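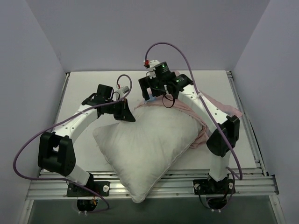 Sterkik opens its bedding and clothes care counter in Gornora this April

Sterkik, a small household textile service, will open a counter in Gornora in April. Residents can bring pillows, pillowcases, T-shirts and other soft things from the home, and collect them folded and packed after 7 days. The counter is open until seven in the evening, and on Friday one hour longer.

The first 33 customers will have one pillow checked without payment. We look at the piping and the seams, and small openings are closed by hand.

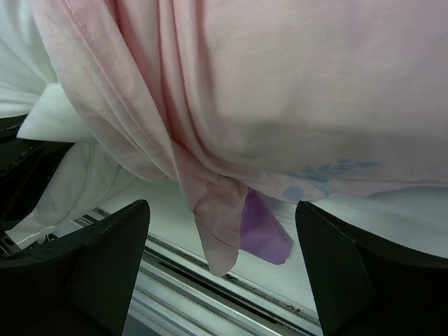
Pink and other pale colours are kept apart from the strong ones, and hems are inspected before folding. Faded prints are folded to the inside. Each order is wrapped in paper from our partner Jaiswal and may weigh up to 30 kilos.

In its first shop, in Tarkov, Sterkik received 770 orders last year, most of them bedding. "Many people asked us to come also to Gornora, and we are very glad that we can now do it," the company says.

Prices are displayed at the counter. Journalists who wish to visit before the opening are kindly asked to write to the Tarkov shop.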